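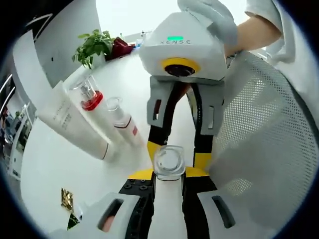
サイト内検索 キーワードを入力

レルクステッドの鐘

レルクステッド島の村には鐘がひとつあって、これが毎朝七分遅れて鳴る。島の人間はみなそれを承知しているから、約束の時刻には七分足す。足さないのは本土から来た者だけで、その年の十月に来たのはシグネ・リュッケゴーだった。

シグネはドレンデル保険の調査員である。鐘楼の保険料を見直すため、船に三時間揺られ、桟橋で一度吐き、宿の帳場で領収書をもらった。領収書の宛名は「ドレンドル」になっていた。書き直しを頼むと、今度は「ドレンデール」になった。

「鐘は遅れていますね」と、彼女は鐘撞きのヒャルティ・オッドソンに言った。
「遅れてるのは時計のほうだ」
「時計はどこに」
「ない」

ヒャルティは七十を越えていて、鐘楼の階段を上るのに七分かかる。若い頃は二分で上った。つまり昔の鐘は二分遅れだったわけで、村の古い日記にはそのとおりの苦情が残っている。毎朝六時きっかりに家のラジオが鳴り、それを聞いてから靴を履くのが彼の流儀だった。

「六時より前に上り始めればいいのでは」
「六時にならんうちに、六時の鐘を撞きに行くのか」

シグネは手帳を開き、何も書かずに閉じた。

調査の結果、鐘は一七〇〇年代のものではなく、ハフステインの鋳物屋が祖父の代に納めた量産品だとわかった。内側に型番があった。437。村ではこれを、鐘を鋳た年か、溺れた船乗りの数か、聖書の頁だと信じており、それぞれに派閥がある。派閥同士は葬式でしか口をきかない。

彼女は迷った末、報告書に「番号あり、意味不詳」と書いた。保険会社に勤めて以来、初めてついた嘘である。ついてみると案外たやすく、勢いで梁の状態も「良好」とした。梁はトークウッドの楢材で、指で押すとへこんだ。へこんだところは消しゴムほど柔らかかったが、二百年そうだったのだと言われれば、押したほうが悪いような気もしてくる。

最後の晩、村長が鱈の煮込みをふるまってくれた。年間の保険料は三千クローネに据え置きと聞いて、村長は明らかにがっかりした。上がったほうが鐘に箔がつくのだという。
「隣の島は七百上がったんだ」
「あちらは屋根が落ちましたから」
「うちだって落とせる」

翌朝、シグネは船に乗り遅れた。船は六時の鐘で出ると聞いていたので、七分の余裕を見て宿を出たのだが、船長は本土の男で、腕時計を持っていた。桟橋にはヒャルティの甥だという少年がいて、次の船は三日後だと教えてくれた。
「三日って、本当の三日？」
少年は少し考えた。
「島の三日」

そこへ鐘が鳴りはじめた。いつもより長くかかったらしく、彼女の時計では六時九分だった。シグネは手帳を出して書きとめ、それから宿へ戻って、新しい領収書を頼んだ。宛名は「レンデル」になっていた。

お問い合わせ ｜ 無断転載を禁じます ｜ ページの先頭へ戻る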